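The Case for the Hook

My building has a shared basement room, and in May the management company, Trinden, replaced everything in it with drawers. There are 86 of them. They are gray, they close with a soft little sigh, and not one of them has a label, as labels were judged to look cluttered. I have lived in the building for eight years and I used to know where the hammer was. The hammer was on the wall. You looked at the wall, and there it was, and if it wasn't there then somebody on the second floor had it and you went up and knocked.

Now the hammer is in a drawer. I've opened some of them looking for it. I found a quantity of picture wire, two left gloves, and the manual for a dehumidifier that left us years ago.

I don't think this is only about my basement. Somewhere along the way we decided that a tidy room is a room with nothing showing. Kitchens went first. People I otherwise respect now keep the toaster in a cupboard, take it out every morning, and put it back warm. Then it was the hallway, where coats used to hang in a heap that told you who was home. I visited a couple last winter who had bought the Sturier entry system, a flat white panel that you press in a certain spot until it opens. I pressed in several wrong spots while holding a wet umbrella. They watched me with great patience.

The sales pitch for all this is calm. You come home, your eye rests on a smooth surface, and your pulse drops. Maybe so. Mine goes up, for I know the scissors are behind it somewhere. Hiding a mess takes about as much effort as having one, and you also have to remember where you hid it. My grandmother's kitchen had a row of nails with a pan on each, and she could have cooked dinner there in a power cut. She did, more than once, and complained about the candles.

Sarita Negi, who lives above me and disagrees with me on most subjects, says I am confusing storage with nostalgia. She owns a Clanda cabinet with a lock on it. She points out that things left in the open get dusty, get borrowed and get looked at by guests, and that a person is entitled to own an ugly colander in private. I grant her the colander. I would also grant her the dust if she would grant me the Saturday I lost looking for a tape measure that turned up in a drawer with the birthday candles.

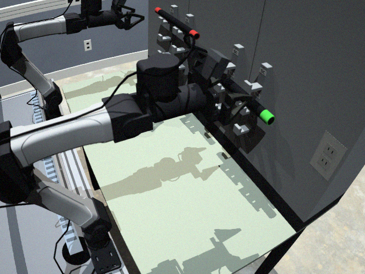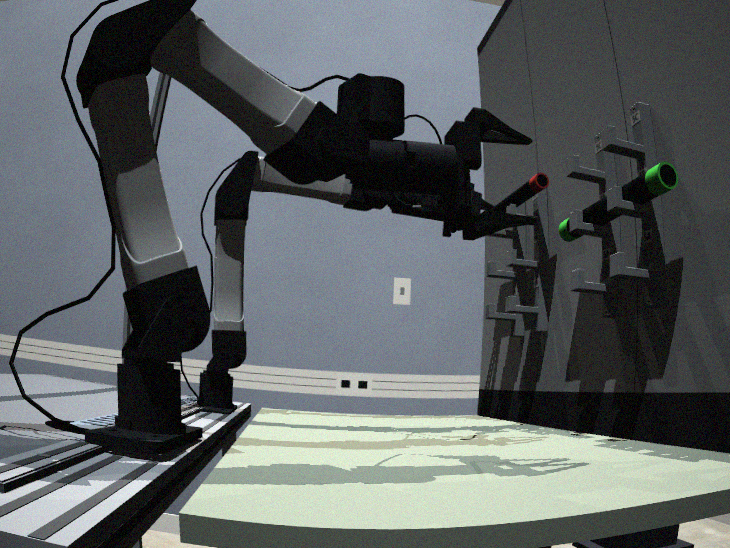
Shops were the last holdout, and I mean the old kind, where you could stand at the counter and see the whole stock behind the owner's head. Kushwaha Hardware, four blocks from me, still runs that way, and I have never waited there longer than it takes to point. What I admire is the plain trust in a vertical surface. The tall gray panel wall behind the green-topped table in the first picture has hooks on it, and I felt more warmly toward it than toward anything I've seen in a showroom this year. A hook makes no promises about my pulse. It will take a key, a dog leash or a bag of onions, and I'll be able to tell which from across the room.

I have written to Trinden to ask for a strip of wall back. I wasn't greedy; I asked for the bit by the door, enough for the hammer, the big flashlight and the good broom. Their reply thanked me for engaging with the space and suggested I might enjoy a short video on drawer etiquette. I watched it. At no point does anyone find a hammer.

So I've bought a hook of my own, and a hammer to go on it, and I have put it up beside my front door where guests will have to see it. Sarita has already borrowed the hammer. She knew exactly where it was.

Contact | Copyright, all rights reserved | Back to top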